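Sultura opens "The Long Table" this June, with 72 works from artists who cook, carve and weave

For immediate release

Hi, I'm Temitope Ezeani, and I run the small (very small!) exhibitions program at Sultura. I usually leave the press releases to other people, but I've been living with this show for 2 years and I wanted to tell you about it myself.

The Long Table opens in June in our main hall. It's a group show on food and the people who make it, with 72 works in clay, cloth, wood, sound and video. I put out an open call and got more than 900 submissions back. I read every single one, mostly at my kitchen counter, and my family would like me to stop talking about it now.

A lot of what came in was about recipes that traveled. One painter sent a set of panels based on the shopping lists her aunt wrote in a language the painter can't read. A sound artist recorded a bakery from the first tray to the last, and we're playing the whole thing, all 90 minutes, in a side room with decent chairs – please sit down and stay a while. I've heard it four times and I still like the part with the radio best.

The show also takes in objects and digital pieces with a kitchen in them somewhere, and I fought hard to keep those next to the paintings. They hang and sit side by side, with no separate craft corner.
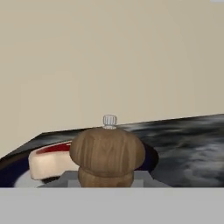

Wooden pepper mill on a dark countertop. Computer rendering.

Our partners on this one are Urudwood, who built the table that gives the show its name, and Ilel, who are printing the catalog. The table runs most of the length of the hall and you're welcome to lean on it, put your bag on it or draw on the paper we'll roll out along the middle. I'm keeping the drawings.

Opening night starts at 6 p.m. with food from Sabbagh, the restaurant two doors down from us. They're making flatbreads and a lentil dish I've been promised the recipe for. Come hungry, and come early if you want to talk to the artists before it gets loud!

Entry is free all month. School groups can book a morning visit through the front desk, and I lead most of those tours myself.

Press contact: Temitope Ezeani, Exhibitions, Sultura. Interviews and preview visits on request.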